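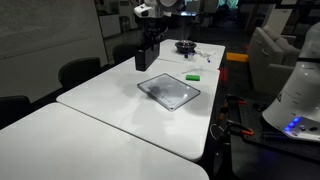 Photo: Mayu Oshima

2024-04-03, bench cell, notes on setup and care

Today I worked on the arm again, mostly fixing and cables. I write it down in some detail for Orestis, who takes over the cell from next week, and for me, when I forget it.

Fixing first. The orange clamps on the breadboard were tightened by hand in November and after that we only looked at them. I put a pencil mark on the metal beside each jaw and ran the long test, 132 moves from side to side at the speed we use every day. One jaw had gone away from its mark by the thickness of the pencil line. It is not much, but at the end of a stretched arm it becomes more. I loosened both, cleaned under the jaws with a dry cloth, and closed them again a little at a time, first one, then the other. Second run of 132: both marks in place. Please leave the pencil marks there. If somebody wipes them, draw new ones before the next run.

Tables. They are separate tables pushed together and they do not stay together. When a person leans on one, everything we have taught on that table is wrong. For now I check the seams every morning with my finger. Gerasimos says we should join them from below with flat plates and I agree, but the order to Divlow is still waiting for a signature.

Then the taught points. I taught again the tray point and the point above the bowl. The tray point is taken at the corner, with the tool coming straight down, slow. The old point in the program is called TRAY_A and I did not delete it, I only renamed it TRAY_A_OLD. Do not run it! It belongs to the old table position.

Speed limit for teaching is in the Fivberg panel, second page. It was at 2000, I don't know who changed it. I put it back to 800. Spyros, if it was you, please tell me the reason, maybe there is a good one. 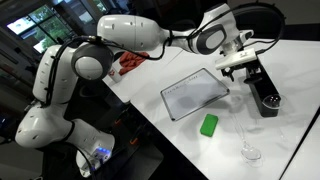 Photo: M. Oshima / Psarras workshop

After lunch, the cables. The loop at the end effector needs enough length for the last joint to turn fully both ways, but when it is too long it hangs down on the side of the microscope. My way of doing it: bring the arm to the microscope position, turn the last joint by hand mode to one end, look, turn to the other end, look, and only then close the ties. I did this three times before I was content. On the upper link the cable should lie along the link and get its slack near the elbow. I made the ties snug and did not pull them hard, because last year we crushed one cable like that and searched for the fault two days.

The short cable at the white module I did not touch. Its connector feels a bit weak to me. Magdalini has a spare, part 2411 in the drawer list, and I asked her to keep it for us.

Before you move the arm near the microscope, take away the glass from that side. The dropper is very hard to see on the white table, I almost put my sleeve on it. The dish also. I would like to have a dark mat under them, will ask.

Caps on the joints: all pressed with the thumb, all sit well. Screws on the links: checked with the small key, none turned. I wiped the links with the Drevetti cleaner, on the cloth and never directly on the joint.

Still open:
plates for the tables (Divlow)
dark mat
answer from Spyros about the speed
a longer run with the new cable loop, with somebody beside the stop button
delete TRAY_A_OLD when Orestis has seen the new point work

I saved the program in the shared folder under today's date, with the points in a separate text file. Mayu has the key of the cabinet.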